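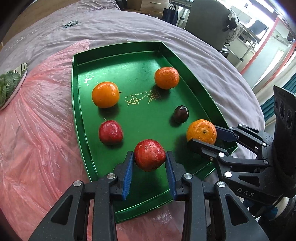

Fruit on a tray, part two

After last month's post on bowls, Sutrisno Latuheru wrote in to ask whether a flat tray bruises fruit less. I have used one since September and the short answer is yes, for apples. In a bowl the bottom layer carries everything above it. On a tray there is one layer and each piece carries its own weight.

The tray is green metal with a low rim. I put it on the kitchen scale empty and got 832 grams. The gloss finish picks up small scratches, which I have stopped polishing out. The one real defect of a smooth floor is rolling. Oranges travel when the tray is carried at any tilt, and they stop against whatever is nearest. My fix is to set the oranges down first, well apart, and put the apples in the gaps. A plum goes in last and comes out first, as it marks easily.

Weights from the current batch: the lightest apple is 141 grams, the largest orange almost 200. The plum is 82.

Spacing matters more than I expected. Apples give off ethylene, and a plum parked against one softens sooner. I leave a finger's width between them and turn each piece in the morning to check the underside.

I also tried a Gamska liner under the fruit. It stopped the rolling but held moisture after rinsing, so it went back in the drawer. Next up is the wire rack.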